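Paid for the Harulari ghost tour last night. I have thoughts, and they are mostly complaints. 1/

The pitch is the old Clemico cannery, "the most haunted building in the county." Three other buildings on the same street claim that too. Somebody should hold a playoff. 2/

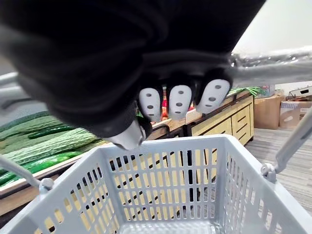
2 min read · unrolled thread

April 2022

The big story is the night watchman who fell from the loading dock one December and still walks his rounds. Our guide said he's been seen by over 100 people. I asked where those people wrote it down. We moved along to the boiler room. 3/

I've been through the county death records and the local paper for the years the cannery was open. No watchman. There's a night clerk who died at home of pneumonia, 16 blocks away. Not much of a ghost story, I admit. 4/

Then the cold spot. Yes, it's cold. It's a brick stairwell with a broken window at the top. I stood in it for a while and felt a draft — the regular kind. 5/ 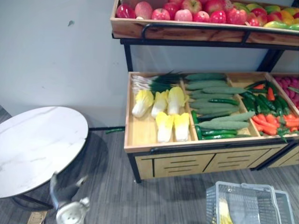
Apples along the front of the top tray.

Next stop, the Kahsay Hotel. Supposedly a bride on the second floor, white dress, smells like lilacs. Every old hotel I have ever paid to walk through has this same bride. She must have a great travel agent. 6/

The earliest mention of her I can find is a brochure the hotel put out when it reopened after the remodel. Nothing before that, and the place had been renting rooms for decades. Draw your own line there. 7/

The tour runs about 45 minutes and a good chunk of it is standing outside the Bruledent theater, which was locked. We were told a stagehand whistles in there. Could be. Couldn't hear it over the bus. 8/

To be fair, the buildings are worth seeing. The cannery still has its painted sign and the hotel lobby tile is gorgeous. I'd go again for a plain history walk with the real night clerk in it. 9/

If anyone has a newspaper clipping on the watchman, send it and I'll post a correction. A cousin who swears he saw something doesn't count. 10/10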